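# Chapter 12: Sorting, Putting Away and Other Arguments

> "A bowl is a promise to come back later."
> — Séverine Courtois, *The Kept House*

Most people believe they have a system. Ask them to explain it and they will point at a shelf and begin a sentence with "Well, usually". This chapter is concerned with the word "usually", and with how much of a household's evening it can eat.

In Chapter 11 we looked at storage as a matter of space: how deep a cupboard should be, how high a shelf, and why the corner unit has ruined so many good knees. Now we turn to what goes where, and who says so. Sorting is the act of deciding that some things belong together. Putting away is the act of carrying them there. The two are taught as one job in most homes, usually by shouting, and a good deal of trouble comes from never having pulled them apart.

Consider the Largate flats, which we shall visit several times before the end of the book. Ansel Kincaid spent a winter there watching how 2 households on the same landing cleared their kitchen tables. The first sorted by kind: fruit with fruit, string with string, keys with keys. The second sorted by colour, a habit picked up from a child and never dropped. Kincaid expected the second household to be slower. It was slower only when guests helped, for guests bring their own ideas and put the scissors with the cutlery.

The colour household had one great advantage. A rule of colour can be learned in a minute by anyone who can see the colours, and it needs no knowledge of what the thing is for. A rule of kind asks a good deal more. Is a tomato fruit? Is a birthday candle a candle, or is it baking? Kincaid's notes record 206 disputes of this sort, of which the longest concerned a melon baller and went on, with breaks, until May.

## 12.1 The bowl as a category

Before there were labelled drawers there were bowls, and in most kitchens the bowls are still winning. An open bowl asks nothing of you. It has no lid to lift and no catch to fumble, and you can drop a thing into it while talking to somebody else. For the same reason it fills up with whatever was nearest.

A coloured bowl goes a step further, in that it seems to state a rule even where none was meant. Put an orange bowl and a purple one on the same table and people will start to wonder which is for what.
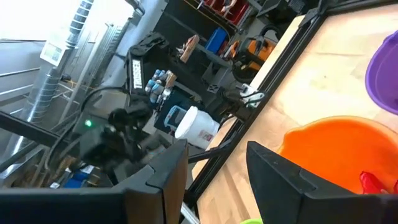 Courtois calls this "the pull of the obvious bowl", and her advice is to decide the rule before the bowls come out of the cupboard. Say it aloud, once, to everybody who lives there. If the rule can't be said in one breath it is too long, and you will be the only person who follows it, with growing bitterness.

She also warns against the spare bowl, the one kept for things that don't fit the rule. Every household has one. In the Largate flats it stood by the bread bin and held batteries, a foreign coin and the instructions for a boiler long since replaced. We shall come back to it in 12.4, where it gets a section of its own and very nearly deserves it.

**Before you read on:** choose one bowl, tin or drawer at home and write down the rule you think it follows. Then empty it on to the table. Keep both the rule and the contents to hand for the exercise at the end of 12.2, and try to finish before anybody needs the table for supper.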